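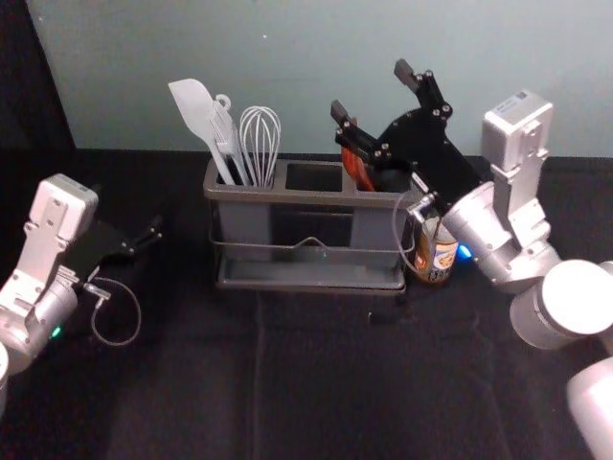

Getden Two-Arm Bench Kit: setup rules and good practice

I'm Ivana Iturra, and I look after the bench kits here at Getden. Most of the questions I get aren't about the arms at all, they're about the table! So this page covers how we'd like you to run yours.

Start with the cloth. Plain black, pulled as flat as you can manage (a few soft creases won't hurt), and nothing on it that your task sheet doesn't list. Sweep up stray fixings before you power on - Bence Szabó once lost a whole afternoon to a washer.

Cables next. Leave enough slack at each wrist for the full turn, then move the arm slowly through its reach and watch where the loop goes. If it brushes your props, shift the props. 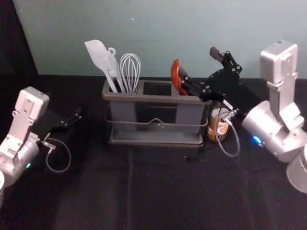

For anything that goes into a container, come in from above and keep the other gripper well clear until the first has let go. Write down which compartment each tool belongs in, too. "Put it away" means something different to everyone who reads it, and you'll be arguing by lunch.

Hands stay off the cloth while either arm is live. Two people per session, please, one of them next to the stop button and doing nothing else.

The kit is order code 1713 and comes with 4 spare finger plates and a printed copy of these rules. The Prerkivitz cloth clamps are sold separately. Karabo Mthembu handles orders, and the next batch ships in November.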